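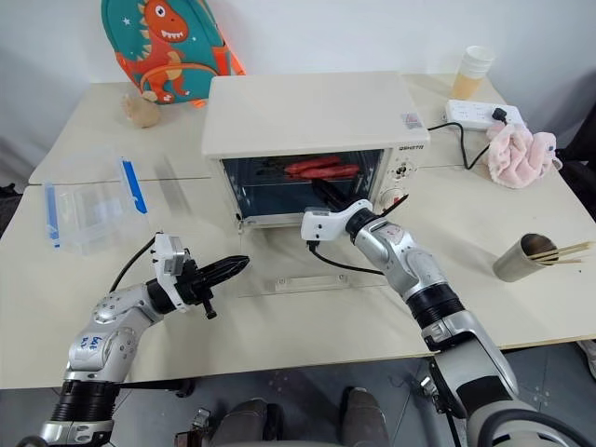
Oven task, right arm at the open door, sausages on the rack.

Progress note, Kilmont student robotics club, 22nd January

Quick one before the grant call. Spent so far: almost 4,000 of the Foltis money, mostly grippers and cables. Students have logged 127 practice runs on the oven task, target is 145 by May.

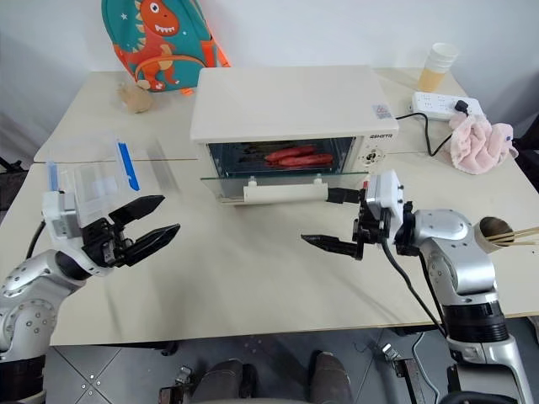 Door handle still the hard bit. Grip slips if the arm comes in too high, team is rewriteing the approach. Need 910 more for spare fingers, quote from Peltimeck to folow.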